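Bowling as a varsity sport at Goodwin?

tgrimshaw
7/29/26
Does anyone know if the bowling team is really going varsity this winter? My son was on the club team for 2 years and we've heard nothing from the school.

Carleen S
Yes, it was approved. Practices start in December at Plilenton Lanes. Coach is Anahera Cartwright, who teaches math in the upper building.

rangi_mc
Approved, but is it paid for? Lane fees were $3815 last season and parents covered most of it. The school has up to $800 set aside. I'd have kept it a club.

Carleen S
Varsity gets a bus and a league schedule. Club kids had to find their own rides to Emard.

rangi_mc
A bus doesn't help if half of them get cut. Club took everybody.

huiaf
My daughter averaged 96 last year and she's worried about that too. Coach Cartwright told her there will be a JV squad with no cuts - same practices, fewer matches.

tgrimshaw
Thanks, that helps. Does he need a new physical or is the one from fall soccer still good?

huiaf
Fall one is fine. Turn in the winter sports form at the office, though. 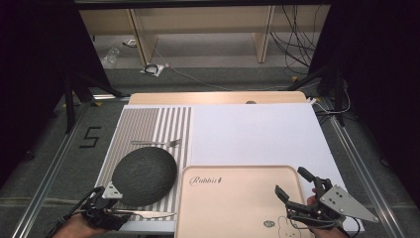 The form is two pages and both need a parent signature.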